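Cedstead Home Forum > Kitchen > Small stuff

Thread: Silicone ice trays – do you twist, push or run them under the tap?

trinh_la
Thursday, June 24, 2021
OK so I have finally given up on the hard plastic trays. The last one cracked down the middle in February and I kept using it for months like a stubborn person, with a leak at one end and a puddle frozen to the freezer shelf. My sister keeps telling me to go soft and bendy, so now I'm looking at those, and I have questions!

1. Do the cubes come out without a fight?
2. Do they pick up freezer smell?
3. How do you carry a full one to the freezer without wearing it?

I have a top freezer, pretty narrow, and no ice maker. We go through a lot of ice in summer (iced coffee, mostly, and my husband's knee).

samuel_pots
Carry it on a baking sheet. Fill it at the sink ON the sheet, slide the whole thing in, take the sheet out once it's frozen. That takes care of number 3.
For number 1, I push from underneath with my thumbs, one cube at a time. Twisting just makes them pop out all over the floor and then the dog gets involved.

NgocL
I disagree with Samuel about twisting. Hold it by both ends, long way, over a bowl, and give it a small turn. A small one! You only need to loosen the sides. Then flip it and push out what you want. I've done it this way for years and I don't have cubes on my floor.

I also think the color matters more than people say. I like the see-through gray kind because you can hold it up and the light comes through, so you spot the cloudy film from hard water right away. On my old navy blue one I had no idea until my tea tasted like chalk.
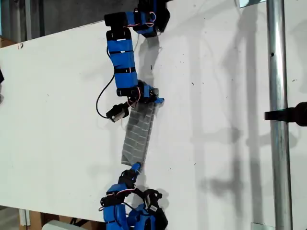
Re: Silicone ice trays – the smell question

thoa.than
Yes, they pick up smell. Sorry! Anyone who says theirs doesn't has no garlic in the house. I had one that lived next to a bag of frozen scallions and every drink tasted like soup. What fixed it for me was baking it empty, 200 degrees for 60 minutes, and then a good wash. Check that yours is OK for the oven first, plenty of the soft ones are only plastic.

NgocL
A whole hour with the oven on in June? No thank you. I soak mine overnight in water with baking soda and it's fine.

thoa.than
It's not fine, you're just used to it :)

NgocL
Ha. Possible. I do own a lot of fish sauce.

xiaoqing_li
Can I ask about size? I see a difference between the trays with big square cubes and the ones with little rectangles in rows. The little ones fit through the neck of a water bottle and the big ones don't. Trinh, if it's for iced coffee I would go big, they melt slower and the coffee doesn't go watery so fast. For the knee, little ones in a zip bag. So my answer is you need two trays, which probably isn't what you wanted to hear.

trinh_la
Two trays is OK! They stack, right?

xiaoqing_li
Mine don't, not while they're full. The bottom one sags and then the top one freezes into it. I put a piece of stiff cardboard between them. A lid is better if you can get one.

samuel_pots
Get the lid. It helps with the smell too. I bought a Volura with a lid and my only complaint is that the lid sticks if you overfill, so stop a little below the top.

lamthan
Going to be the grump here. I tried two different soft trays and went back to the hard kind. The edges on the soft ones started to curl, so the cells along that side never filled right and I got these sad thin slivers. And they pick up lint if you leave them on the counter, mine was fuzzy by the end of the week. Hard trays cost nothing and I just run the back under the tap for a few seconds.

NgocL
Were you storing them rolled up or squashed in a drawer? Mine curled at one edge until I started keeping it flat under the cutting board. It came back mostly straight.

lamthan
...squashed in a drawer, yes. Under the Vorkavero blender parts.

NgocL
Well there you go!

lamthan
Still don't like the lint.

trinh_la
Thank you all, this is so helpful. I'm getting one big-cube tray and one with the little rectangles, both with lids, and I'll try the small twist over a bowl before I do anything with my thumbs. Thoa, I'm moving the scallions to the door tonight.

thoa.than
Double bag them anyway.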